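Bench notebook, July
Olerska two-arm evaluation kit, loaner unit

The vendor pitch again, so I have it in one place: two arms, grippers, cameras, the Kozma control software, and a "household starter routine" that is supposed to run on any ordinary table after one setup session. Loan ends this month. Salora wants a yes or no from us before then and I am leaning no, though I'd like it to be a no with something behind it.

9:40. Power up, homing, no faults. The log says 281 seconds from cold start to ready. The brochure says "in moments". Someone should ask them how many.

10:15. Table laid out for the pick routine, both arms parked high. The red box with the round knob went left of the post and the cup with the red and blue utensils went right of it, with the speckled block out in front on the white board. 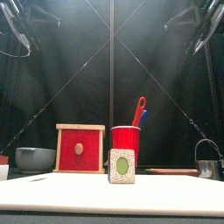

Setup notes

Kozma wants the workspace taught in again each time the layout changes by more than a small amount, and the manual never says what a small amount is. I moved the bowl by a hand's width and it demanded a full re-teach. Moved it back, same demand. That contradicts page 83, which says a restored layout is picked up automatically.

The left arm's cable still droops in a loop when the arm reaches in. I don't like it. Dalier had a clip for this on their older kit and it cost next to nothing.

Wrist cameras

Exposure is fine, better than I expected at this price. The preview runs a little behind the arm when both cameras are on. With one camera off it keeps up. Support told us to lower the resolution, and that defeats the purpose of paying for the resolution. 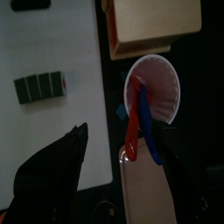

Grip settings are the part I trust least. The software shows one number for grip force, no units, and the default is 108. I asked for units in writing and got a link to the same brochure. For thin plastic we need to know what that number means, and the red and blue utensils hanging over the rim of the cup are a fair test, since they sit side by side with a gripper finger right up against their lower ends. Flat stock or a solid block would tell us far less. Until I have units I'm not signing off on any claim of "gentle handling".

To do
- Force gauge on both grippers, default setting and then lowest
- Re-teach twice with the layout untouched, compare the saved files
- Ask Salora who pays if a finger pad wears out during the loan
- Find out whether the Kozma license is per arm or per kit (the quote reads both ways)

16:30. Arms parked, logs copied to the shared drive. Still no on the purchase as quoted. I'd look at it again without the service plan.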